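ACTA DE LA REUNIÓN DE SEGUIMIENTO
Visita a la demostración de desmontaje automatizado, planta de Jurna

Asistentes: Montserrat Valcárcel (preside), Rodrigo Urquijo (acta), Britt-Marie Strömberg, Dougal Mowat.
Invitada: Yae Ishida, por Vemdale.
Hora de inicio: 16:10

1. Acta anterior

Se aprueba con una corrección de Mowat: la oferta de Vemdale se presentó como «orientativa» y así debe constar.

2. Informe de la visita

Urquijo resume la jornada de puertas abiertas. La invitación hablaba de «recuperación autónoma de componentes en equipos de sobremesa». Lo que se enseñó fue un solo puesto, con un brazo colaborativo y una pinza, trabajando sobre torres ya abiertas. Ninguno de los asistentes vio retirar un panel lateral ni aflojar un tornillo. Ishida señala que la apertura queda fuera del alcance de esta fase. Valcárcel responde que la invitación no lo decía y pide que se recoja.

Strömberg opina que el acceso es el verdadero problema. La pinza es voluminosa para el hueco que dejan los cables y las jaulas de discos, y no está convencida de que llegue a todos los conectores sin arrastrar lo que tiene al lado.
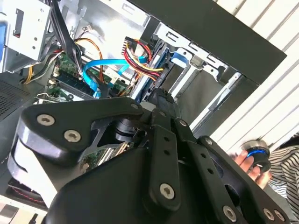
La pinza dentro de la torre, junto a los cables SATA azules y las bahías de discos.

Mowat pregunta cuántos ciclos completos se han hecho sin ayuda de un operario. Ishida da la cifra de 1.178 intentos registrados desde diciembre. Mowat insiste en que un intento no es un ciclo completo. Ishida no dispone del desglose en la reunión y se compromete a enviarlo.

Urquijo añade que durante la visita preguntó dos veces por la tasa de cables dañados y las dos veces le hablaron de la pinza. Pide que esta vez la respuesta llegue por escrito.

3. Puesto de trabajo y utillaje

Se comenta la disposición del puesto: la caja tumbada sobre una mesa de perfil de aluminio y, a su izquierda, una placa de utillaje impresa en 3D. Ishida explica que la placa es un prototipo y que habrá una versión por familia de equipos. Valcárcel quiere saber quién paga esas versiones. La oferta no las menciona – ni como incluidas ni como opción.

Strömberg recuerda que en nuestro almacén entran 8 familias de chasis como mínimo, varias con las bahías en otra posición. El equipo de la demostración, un Dell con pestillos azules de plástico, le parece de los agradecidos. Pide una prueba con material nuestro, elegido por nosotros y sin aviso previo del modelo.

Ishida no ve inconveniente en la prueba, aunque preferiría conocer los modelos con antelación. No hay acuerdo en este punto y se deja para la próxima reunión.

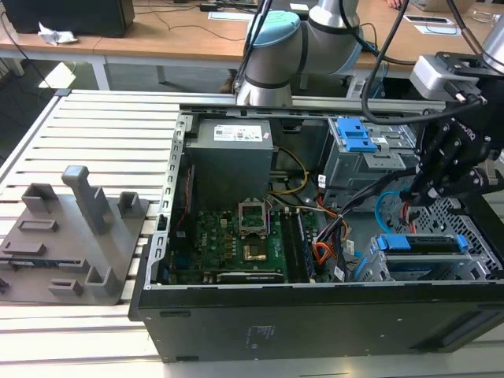

4. Alcance real de la tarea

Mowat observa que la placa base tenía ya vacío el zócalo del procesador y pregunta si lo retiró el robot. Ishida confirma que no, que se hizo a mano en la preparación. Lo mismo vale para los módulos de memoria.

Valcárcel resume que, de las piezas con más valor de reventa, el procesador y la memoria salen a mano, y que el sistema se está evaluando para cables y discos. Urquijo comenta que a él la tarjeta gráfica le interesa más que un cable SATA, y que una Quadro como la que llevaba montada ese equipo se vende sola.

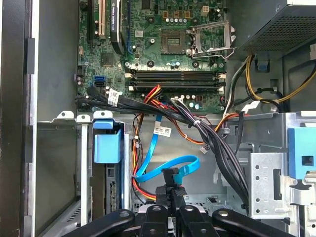 Ishida defiende que los cables son la parte difícil, por ser lo único que se mueve y cambia de sitio en cada caja, y que una vez resueltos lo demás será cuestión de programación. Strömberg está de acuerdo con lo primero. Sobre lo segundo dice haberlo oído ya con el sistema Drarkora, que acabó en un pasillo.

5. Cifras de la oferta

La oferta calcula el retorno sobre 1.938 equipos al mes. Mowat advierte de que nuestro mejor mes no pasó de 1.000. Ishida aclara que la cifra procede de un cliente de otro tamaño y que puede rehacerse el cálculo. Se le pide que lo rehaga con nuestros datos e incluya las horas de preparación manual – apertura, procesador y memoria.

6. Acuerdos

Vemdale enviará el desglose de los intentos, con intervenciones humanas y cables dañados por separado. Responsable: Ishida.
Vemdale presentará el cálculo de retorno corregido y el precio del utillaje por familia. Responsable: Ishida.
Strömberg preparará una propuesta de prueba con equipos de nuestro almacén.
No se firma carta de intenciones hasta recibir lo anterior. Urquijo pide que conste su voto favorable a este aplazamiento.

7. Ruegos y preguntas

Mowat pregunta si la siguiente visita puede durar más de una hora. Ishida lo consultará con la planta.

Se levanta la sesión a las 17:25.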